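Sorting leads at the end of the bench

Amra Zupan keeps her robot arm at the Juvcombe shared workshop, on the table nearest the back door. She pays for the table by the month and shares the power tools with everyone else. When I called in one evening in February she was trying to get the arm to sort mains leads, a job the workshop has needed doing for years.

"People leave them," she said. "Old computers get stripped for parts and the lead goes in a crate. Then someone wants one and tips the whole crate out on the floor."

The arm is second-hand. She bought it from Kelmendi, a packaging firm that was closing its smaller site, and it came without a gripper or a controller she could use. The first winter went on the controller. She wrote most of the software herself and is frank that parts of it are a mess.

"There's a file called Storero that does the picking list, which bin, which item, that sort of thing. It started as a stock list for my own screws. I should have begun again from nothing but I kept adding to it."

The gripper has two fingers and a small camera behind them, looking out between the tips. Zupan tried a fixed camera over the table first and gave up on it. The arm kept getting in the way of its own view, and every time somebody knocked the stand she had to set the whole thing up again. With the camera on the wrist she loses sight of the table as a whole but gets a good look at whatever she is about to pick up.

Cables are awkward for it. A block or a tin has the same outline every time, and the software can find the middle and close on it. A lead has two ends that matter and a lot of loops that don't.

"If it's loose I don't even try at the moment. I coil it and put a tie on it by hand first. Then at least it's one object." 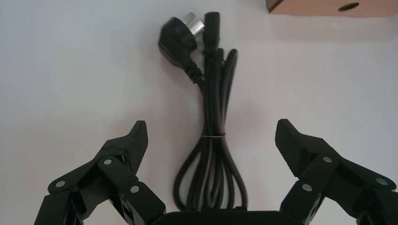

She would like the fingers to close on the bundle close to the tie, where the strands are held together. Too near the loops and the pads catch one strand and drag the rest behind. Too near the plug and the weight is all at one end, so the lead swings when the arm lifts and can hit the side of the bin on the way in.

Her notebook for that evening showed 29 tries. In 11 of them the lead had ended up in the right bin. She did not seem bothered by this. The week before, she said, it had been 5, and most of the misses now were of one kind, with the fingers coming down at a slight twist and one pad landing on top of the cable.

"I can fix a twist. When they were all going wrong in different ways I didn't know where to start."

The pads have been changed twice. The first pair were smooth and let the cable slide. She then glued on strips cut from a bicycle inner tube, which held well until the glue went. The present ones have a textured face and came from Celari, a small supplier she found through another member. They cost more than she wanted to spend and she has only the 2, so she is careful about running the arm into the table.

That has happened. There is now a limit in the software on how low the wrist can go, and a stop button on a long lead that she keeps by her left hand. Other members are asked to stay on the far side of a line of yellow tape while the arm is powered. Most do – one of the woodturners has to be reminded.

I asked whether it would be quicker to sort the crate by hand.

"Oh, much. I could do it in an afternoon. But the crate fills up again, and I wanted to learn how to do this."

Next she plans to have the software tell the plug from the other end of the lead, so that bundles go into the bin facing the same way. After that she wants to try leads without a tie. She has set no date for either. The workshop closes at ten and she had the arm parked and switched off by a quarter to, with the notebook in her coat pocket.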